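Tampon d'entraînement à la suture Usto

Fabricant : Lillura
Coloris : rouge
Poids : 700 g
Conditionnement : carton de 2

Le tampon Usto sert à répéter les points simples, les surjets et les nœuds, en cours ou chez soi. Il se pose à plat — un plateau à rebord suffit — et se réutilise tant que la surface tient le fil. Prévoir 3 tampons pour un groupe en formation initiale.
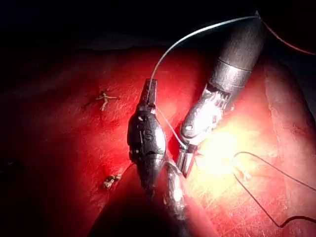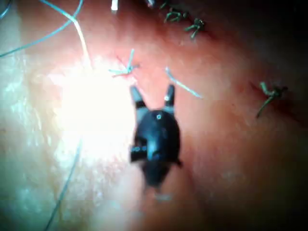 Rincer à l'eau tiède après usage, sans savon gras. Conserver dans le sachet d'origine, à l'abri du soleil. Ne pas passer à l'autoclave.

Fils et aiguilles vendus séparément, voir la gamme Pap. Expédition depuis Clellodton. Tarif valable jusqu'à fin juin.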